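4.2 Why people wipe a table that already looks clean

I'll admit I came to this part of the study with a hunch I was a little too fond of. My first round of interviews was all about kitchens, and people kept telling me they cleaned when they saw dirt. Fine, I thought, then the diaries should show short wipes on clean days and long ones after, say, spaghetti. They don't! Across the 88 households that kept a diary for us in Zurkham, the evening wipe happened on 51 percent of the days when the person had also written "table fine" or something close to it. Gunvor Aasen, who coded the entries with me, went back through all 807 of them because neither of us trusted that number (she got the same one).
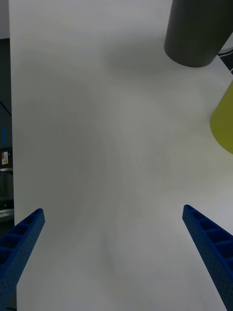
Figure 8. A white tabletop with soft gray shading.

What people mean by "clean" is a slippery thing, and I think we researchers have been lazy about it. Several diary keepers used the word for a table with nothing on it, and others saved it for a table they had wiped themselves, no matter how it looked before. Color seems to matter too. Owners of dark wood tables wrote about crumbs and rings, while owners of white ones wrote about light, and about going over a patch again only to find it was a shadow. The soft bands curving across the middle of the top in Figure 8 are the kind of thing they meant, and I can see why a tired person with a dishcloth would give them a rub. One woman called this "chasing the gray," and we borrowed her phrase as a code.

Bendik Berge has argued with me over coffee that all this is plain habit, and that the look of the table hardly comes into it. He may be partly right. The wipe tended to land at the same point in the evening, right after the dishes, and people who ate out often did it anyway when they got home. But habit alone doesn't tell me why the white-table group wrote so much more about looking, bending down, and checking from the side. I come back to that in Section 5, with the follow-up interviews from December.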